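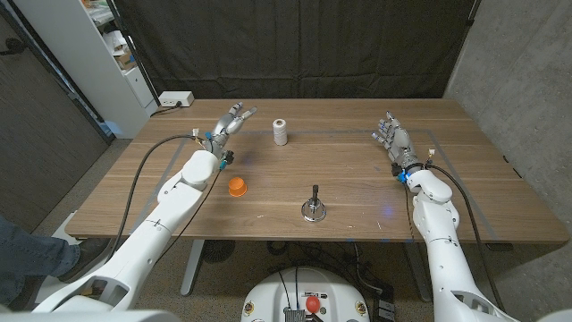 String, cup and bell on the walnut table

Table Kit FAQ

I get the same questions at the desk every June, so I've typed up my answers. Last changed 2018-06-15.

What's in the kit?
A spool of white twine, a small orange cup and the metal piece with the shiny round base. The kits come from Prarnico, and we keep 5 of them in the closet at Furdale.

Is the metal thing a bell or a stand?
Depends who you ask! I say bell, the folks over at Prernden say stand, and the packing slip just says "Mak, metal." Ask for it by any of those names and I'll know what you want.

Where does everything go on the table?
Twine toward the back, cup to the front left, metal piece up front near the middle. Keep all three inside the tape and you're fine — a couple of inches either way won't bother me.

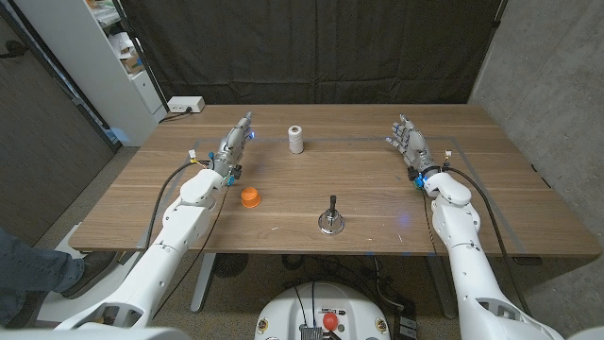
Furdale Activity Room — Tabletop Club

Can I cut the twine?
Sure, but please don't take more than 23 inches in one go (I have to make each spool last the season). Tuck the loose end back under when you're done or it'll be all over the floor by supper.

Does the cup go rim up or rim down?
Rim down, please. I like it that way on the table and in the box.

Can I peel up the tape?
Please leave it! Getting those corners square took me two tries and most of a lunch break.

How do I clean the tabletop?
Soft cloth, barely damp, and wipe along the grain. No spray polish, it makes the tape lift.

How long can I borrow a kit?
Five days. If you need it longer, leave a note in the box by the closet door and I'll move your name down the sheet.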